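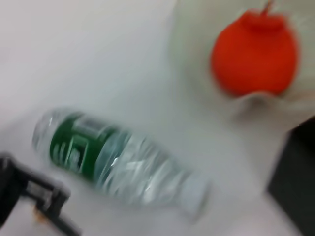

*A plastic water bottle beside a white bowl.*

**Mostusia to add 22 water refill points in Siltitz and Lai**

SILTITZ — Mostusia, the regional drinking water supplier, will install 22 public refill points in Siltitz and Lai over the coming year. The first units are due to open in July in the center of Siltitz, with work in Lai to follow once the heating season ends and the ground can be dug.

The refill points will be connected directly to the public water main and will be free to use. Each one has a tall spout for bottles, a lower spout for cups and a drain at ground level. Fourteen-hour service is planned, from 7 a.m. to 9 p.m., with the water shut off in freezing weather.

Sites were chosen after a public survey held last spring. Residents asked most often for refill points near bus stops, sports fields and the two weekly markets. Several replies also mentioned the riverside path between Siltitz and Lai, where there is no drinking water at present. The path will get 3 of the new units, all of them on the Siltitz side, where the main runs close to the route. Mostusia is still looking at how the Lai side could be served.

The equipment will be supplied by Risteria, which also made the indoor fountains now in use at the Siltitz swimming hall. Under the contract, Risteria will deliver the units, train Mostusia's field crews and keep spare parts in stock for the first five years. Daily cleaning will be done by the two towns as part of their normal street service.

Water quality will be checked in the same way as at other public outlets. Mostusia will take samples before each unit opens and at regular times after that, and the results will be posted on its website along with a map of the sites. A unit that fails a test will be closed until a clean result comes back.

The company is also changing its school program. Starting with the new school year, classes that visit the Siltitz treatment works will receive reusable bottles in place of the single-use bottles handed out until now. A first order of 200 has been placed. Schools in Lai can book a visit on the same terms, and bus travel is covered for groups of up to 25 students.

Installation will mean short road and sidewalk closures. Most sites need two days of digging and one day for paving. Nearby homes and businesses will get a notice in the mailbox at least one week ahead — longer where the water has to be turned off. No shutoff is expected to last more than four hours.

The cost of the project is covered by Mostusia's existing investment plan and will not change household water rates. The towns of Siltitz and Lai are providing the land free of charge.

Residents who want to report a problem with a site or suggest a further location can use the contact form on the Mostusia website or visit the customer office in Siltitz, open from 8:30 a.m. to 4 p.m.

**About Mostusia**

Mostusia supplies drinking water to homes, farms and businesses in Siltitz, Lai and the nearby villages. It runs the treatment works at Siltitz and maintains the local pipe network.

**Press contact**

Mostusia Press Office, Siltitz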